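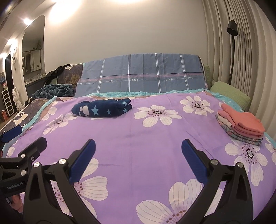

Printed bedding with a large floral repeat, lavender ground.

Removing Set Creases from Printed Sheets Without a Full Press

Posted 12/05/2022 by Arif Biswas

This procedure covers flat and fitted sheets with a printed pattern that have been stored folded for more than a few weeks. It assumes a household steam iron and a bed or a padded table. It does not cover silk, flannel, or anything with a raised or glued print.

Before you start

Read the care label. The iron symbol carries one, two, or three dots. One dot is low heat, two dots is medium, three is high. If the label is missing, treat the fabric as one dot and test on the inside of a hem. A blend takes the setting of its most heat-sensitive fiber, whatever the percentage.

You will need:
Steam iron with a clean soleplate
Spray bottle, fine mist, filled with 400 ml of distilled water
White cotton press cloth, at least the size of a pillowcase
2 bath towels, if you are working on a table
Tape measure

Fill the bottle and leave it at room temperature. Do not add fabric softener. Softener leaves spots on dark inks, and the spots only show after the sheet has dried. Starch is optional and is handled at the end.

Step 1. Identify the crease type

Lay the sheet out and pull it square at the corners. Soft creases flatten under the palm and come back when you let go. Set creases keep a visible ridge under tension. The long center fold is usually the set one, as it carries the weight of the stack in the closet. Diagonal wrinkles are normally tension wrinkles from a poorly seated corner, and they should be fixed by reseating the corner before any water goes on.

Step 2. Dampen

Mist from arm's length, working from the center fold outward. The cloth should feel cool and slightly heavy. If drops stand on the surface, the mist is too coarse or the finish is still on the fabric, and the sheet needs a wash first. Wait ten minutes.

Step 3. Tension

Fitted sheet: seat all four corners on the mattress, then pull the sides down in opposite pairs, head and foot first. Flat sheet: tuck the foot, then draw from the head. Keep the pull in line with the weave. Pulling on the bias distorts a large print, and the distortion dries in.

Measure one pattern repeat near the center and one near the side. If they differ by more than a quarter inch, release and start this step again.

Step 4. Heat

Work through the press cloth. Lower the iron, hold for three seconds, lift, move over by half a soleplate. Do not slide. On a mattress, use one dot only and keep the steam off, as moisture driven downward stays in the padding. For higher settings, move to the table and put both towels underneath.

Dinesh Thambiah tested the lift-and-hold method against ordinary sliding on a Carnden percale set in June. The repeat held its length with the first method and grew slightly with the second. On sateen he saw no difference.

Step 5. Cool flat

Leave the sheet in place until it is cool to the back of the hand. Folding it warm puts a new crease in.

Starch

Apply to the reverse only, after step 5, and press once more. Use half the strength printed on the can for dark inks.

Troubleshooting

Shiny patches: iron too hot or no press cloth. Mist and steam from the reverse side. Some of the shine will remain on polyester.
Pale line along the fold: ink abrasion. It cannot be pressed out.
Crease returns overnight: the fabric was folded before it was fully dry. Repeat from step 2.
Rust-colored dots: scale from the iron. Run the cleaning cycle before the next use.

For storage, roll the sheet on a cardboard tube or change the fold from halves to thirds at each wash.

Corrections to Thilini Fakir, who maintains the laundry pages.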